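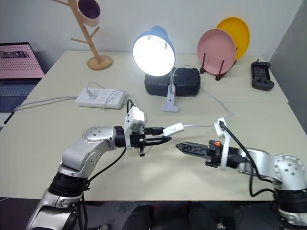 Facilities and Equipment Support
Ticket: Desk lamp goes out intermittently, paired tables, Plundden Room
Status: Closed
Priority: Normal
Category: Furniture and small electrical
Requested by: Hortensia Villanueva
Assigned to: Tae-yang Yeo
Site: Barnia Building
Opened: February

Description of problem

The clamp lamp on the rear of the two white tables in the Plundden Room has begun to go out without the switch being touched. The lamp is the one with the pale blue shade and the white flexible neck, supplied by Kemevent under the model name Son. It is operated by an inline switch on the cord.

The fault has been noted on several mornings. The light goes out for a second or two and then returns. On one occasion it stayed out until the cord was moved. Pressing the switch a second time sometimes restores the light and sometimes does not.

We depend on this lamp for close work on the front table, as the ceiling lighting in that part of the room is not sufficient. We would ask that the lamp be repaired or replaced, and that someone advise us whether it is safe to keep using it in the meantime.

H. Villanueva

Comment, T. Yeo, 9:10 a.m.

Thank you for the report. The ticket has been accepted. Pending inspection, please observe the following:

Switch the lamp off and unplug it when the room is unattended.
Do not open the inline switch. The housing is to be opened by support staff only.
Do not wrap or tape the cord.
If the switch or the plug becomes warm to the touch, or if there is any smell, unplug the lamp and call the support desk at once.

Please also confirm the following points so that the correct parts can be brought to the room. Has the bulb been changed recently? Does the light go out when the table is bumped, or when the cord is moved, or at other times as well? Has the lamp been relocated since it was installed?

Comment, H. Villanueva, 10:25 a.m.

The bulb was changed in January. It was taken from the supply cabinet and is marked 5 W, 400 lumens. The fault began some time after that, so we had not connected the two.

The lamp was originally clamped to the side edge of the rear table. It was moved to the front edge of the same table when the front table was pushed up against it. The cord now comes down from the clamp and across the front table, where the switch can be reached.

With regard to the third point, the light does flicker when the switch is picked up, and also when someone leans on the front table. No warmth and no smell have been noticed.

Comment, T. Yeo, 1:40 p.m.

Inspection carried out. The following checks were made in order.

1. Bulb. Removed and refitted. The bulb was seated correctly and the contacts were clean. It was then tested in a spare lamp of the same model, where it remained lit throughout. The bulb is within the rating given on the lamp's label. Bulb ruled out.

2. Neck and shade. The neck was moved through its full range with the lamp on. No change in the light. The shade is secure.

3. Clamp. The clamp was firm on the table edge. It was loosened, checked for a trapped cord and tightened again. The cord was not trapped.

4. Inline switch. Operated repeatedly with the cord held still. The switch has a clear action in both directions. The light remained steady. When the cord was flexed close to the switch on the supply side, the light went out once and came back. I was not able to make this happen a second time.

5. Power strip. The lamp's plug was moved to a different socket on the strip. The fault did not occur again during the visit.

Because the cord check and the socket check point in different directions, no part has been replaced yet. Please leave the lamp in the new socket and make a note here of any further interruption, together with what was being done at the time. 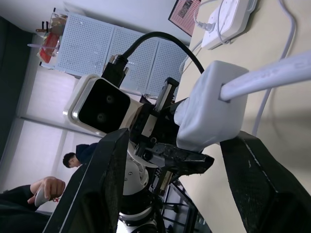
Attachment 2. Power strip on the tabletop, with a plug in one socket and light gray cables across the surface.

Comment, T. Yeo, 2:05 p.m.

A general remark on the cords: the power strip is resting on the table, and several cords share the working surface with it. Room guidelines ask that strips be fixed to the underside of a table or to a rear leg wherever the cord lengths allow. A strip that is free to move will pull on its plugs whenever a cord is drawn across the table. I have not moved anything without your agreement, as other items in the room are in use.

Comment, H. Villanueva, 8:50 a.m.

The light went out again this morning, in the new socket. The switch was being lifted off the table at the time. The other equipment on the strip was not interrupted.

We have no objection to the strip being fixed in place, provided that it is done at a time when the tables are free and that every cord is returned to the socket it came from. Any time after 4:00 p.m. would be convenient.

Comment, T. Yeo, 9:15 a.m.

Thank you. The strip may now be ruled out as the cause of the fault. A break in one of the conductors where the cord enters the switch is the most likely explanation. Please leave the lamp unplugged until the visit.

A replacement cord set, consisting of plug, cord and inline switch, has been requested from Kemevent. The Son lamp accepts the cord set as a single part, so the lamp itself can be kept. The quoted delivery time is five working days. A spare lamp will be left in the room today. Its neck is shorter, and it may need to be clamped closer to the work.

Comment, H. Villanueva, 11:30 a.m.

Spare lamp received and in use. It is adequate for the present, although it does not reach the left side of the front table.

Comment, T. Yeo, 4:20 p.m.

Cord set received and fitted. The old switch was opened at the bench. One conductor had worked loose at the terminal, and the cord grip inside the housing was cracked. The old set has been cut and discarded.

The new cord is 50 cm longer than the old one. The extra length allows it to run along the seam between the two tables and come forward only where the switch is needed. It should not be pulled straight across the front table.

The power strip was fixed beneath the rear table on the same visit, and each cord was returned to its original socket. The lamp was left on for one hour, and the switch and cord were moved at intervals. No interruption occurred.

Comment, H. Villanueva, 9:05 a.m.

The lamp is working normally. The spare lamp has been placed on the shelf by the door for collection. The ticket may be closed.

Resolution

Cause: loose conductor in the inline switch, with a cracked cord grip.
Action: cord set replaced, cord rerouted, power strip fixed beneath the rear table.
Parts used: one cord set, Kemevent, for Son clamp lamp.
Spare lamp: collected and returned to stock.
Closed by: T. Yeo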